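Divutside moves gripper checks to start of shift

March 16, 2020

The automation workshop at Divutside has changed the way it looks after its hand-held grippers. From this week each pair is checked on a cloth-covered table before it is issued, and a unit that fails goes straight to the repair shelf. Until now the checks were done once a week, on a Monday, whatever use the grippers had seen.

The new routine was written by Saoirse Conneely, who runs maintenance at the site, with Rafail Economou of Clanell, the firm that supplies spare parts. It takes around 10 minutes per pair. Both units are switched on and laid down with the fingers open. The technician waits for the indicator light, clears dust from the ventilation slots with a soft brush, then closes and opens the fingers by hand through their full travel. Any rubbing or side play is written on the job sheet.

The last step is a zero check. The fingers are closed fully, the reading is noted, and the test is repeated twice. If the readings differ by more than the limit on the sheet, the unit is set to zero again. If the fault comes back, the finger joint is opened and the two screws at its base are tightened or replaced.

Loose joint screws were the most common fault in the workshop's records. Between August and the end of February the team logged 608 checks and 132 repairs, and more than half of the repairs were to the joint. Worn cables came second – mostly at the plug end, where they bend.

"A loose joint gives a reading that looks fine in the morning and has drifted by the afternoon," Conneely said. "We were finding it days later, with the work already done."

Jaxon Fehr, who keeps the records, said left and right units would now be logged as a pair. If one is taken out for repair, the other stays with it, and both are set to zero together before they go back out.

The larger machines on the floor keep their present service plan. Civik, which holds the contract for the wheeled bases, will make its next visit as booked.

Copies of the job sheet are available from Florence Fraser in the workshop office.
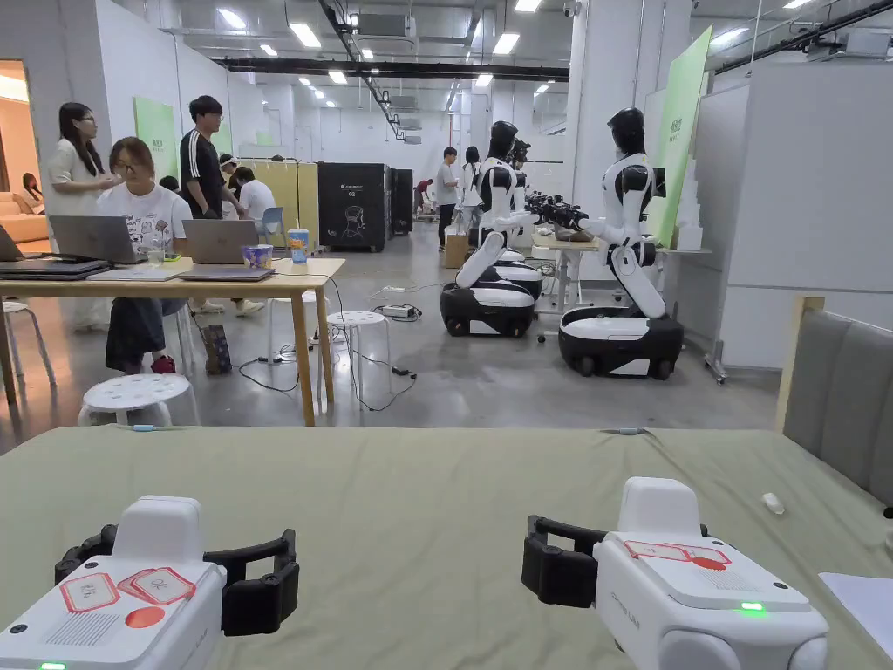

Left and right grippers on the table at the Divutside workshop, indicator lights green.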